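**Proyecto Laryea – informe de avance, segundo trimestre**
Fecha: 2020-06-27
Línea: recuperación y reventa de textil usado

La planta de Bedix ha clasificado 2398 kg de ropa usada en el trimestre. De ese total, 448 kg se destinaron a trapo industrial y el resto pasó a tienda o quedó en almacén a la espera de segunda revisión. El rechazo por humedad se concentra en los contenedores del sector norte, cuyas juntas de tapa siguen pendientes de sustitución.

La separación por composición se hace todavía por etiqueta. Las prendas sin etiqueta legible van a una fracción mixta de menor precio – la partida que más penaliza el ingreso por kilo. Fulari ha presentado oferta para un lector de infrarrojo cercano en alquiler; falta cerrar el coste de calibración.

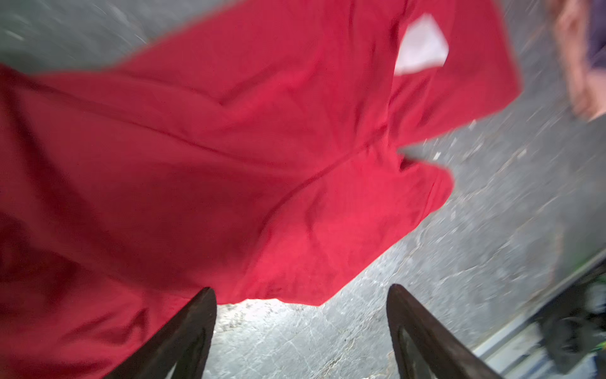
En cuanto al punto de color, el algodón teñido se almacena ya aparte del blanco. El comprador de trapo, Trallel, exige fardos de un solo tono claro para uso en pintura y admite mezcla en los demás. Se devolvieron tres fardos por presencia de cremalleras; el control de avíos se ha trasladado a la mesa de corte.

Ejecución presupuestaria: sin desviación en personal. La partida de transporte supera lo previsto en un 8 % por el cambio de ruta de recogida. Se solicita compensarla con el remanente de formación.

Pendiente para agosto:

- sustitución de juntas en el sector norte
- decisión sobre el lector de infrarrojo
- revisión de la tarifa de la fracción mixta
- inventario de almacén, con pesaje por fardo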